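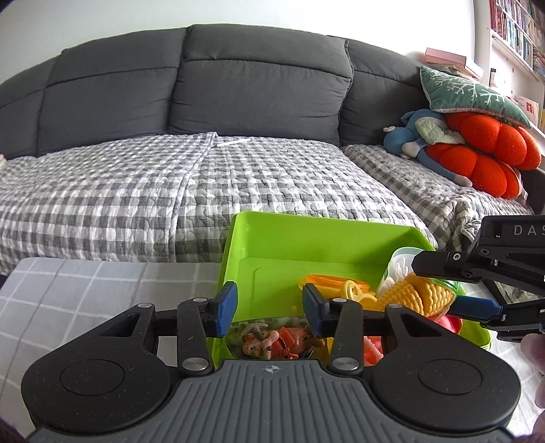 Hand-held grippers at work over a bin of toys in a family living room.

About Gralevham

Gralevham develops household tidying robots for homes with young children. Our offices and workshop are in the Rawashdeh Building in Pomen. We record how people pick up and put away ordinary items using hand-held grippers, and we use those recordings to train Dronow, our two-armed test robot.

The company is led by Rafia Farooqui, who founded it after a career in industrial machine safety. Our staff includes mechanical engineers, software developers and the field operators who carry out recording sessions in private homes.

The May Fault

Any organization that intends to place a machine in a family home should give a full account of its failures. Ours took place in May, during a test of Dronow in the Pomen workshop. The robot was asked to lift a clear plastic container from a bin and set it on a table. It closed on the container and continued to close after the grip was secure. The container cracked, and a fragment struck the safety screen. An operator pressed the emergency stop. There were no injuries.

Testing was suspended the same afternoon. Our review found two causes. The first lay in the recordings. In one group of sessions, the jaw opening had been logged slightly wider than it really was, the result of a calibration step skipped when finger pads were replaced. The robot had learned from these sessions to close further than the object required. The second cause was in Dronow itself. The force limit was checked only at the start of each grip and was not checked again while the jaws were moving.

The second finding was the more serious. A robot should remain safe even when its training is poor, and on that day ours did not.

What We Changed

We withdrew 656 recordings from training and repeated 300 of them with recalibrated equipment. The remainder were deleted. Force is now monitored throughout every grip by a separate circuit that can cut power to the jaws without any instruction from the main software. Finger pads are logged by serial number, and a gripper will not begin recording after a pad change until calibration is complete.
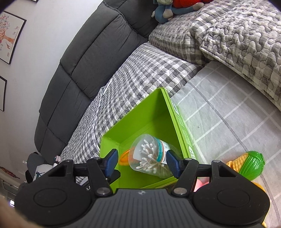

Blue finger pads holding a jar of cotton swabs inside a green bin.

Dronow returned to use on 9/26/24, after 3,000 consecutive test grips within the new limit. These tests used hard containers, thin-walled jars and soft toys – the items that families had told us they pick up most often.

Our Safety Rules

Dronow operates only in the workshop, behind a screen, with a trained operator at the stop button. Home sessions use hand-held equipment only. Every household receives a copy of the May report before agreeing to take part, and any family may end a session at any time. To date, 101 households have worked with us on these terms.

Copies of the full report are available on request from the Pomen office. Questions about safety are answered by Rafia Farooqui's office in writing.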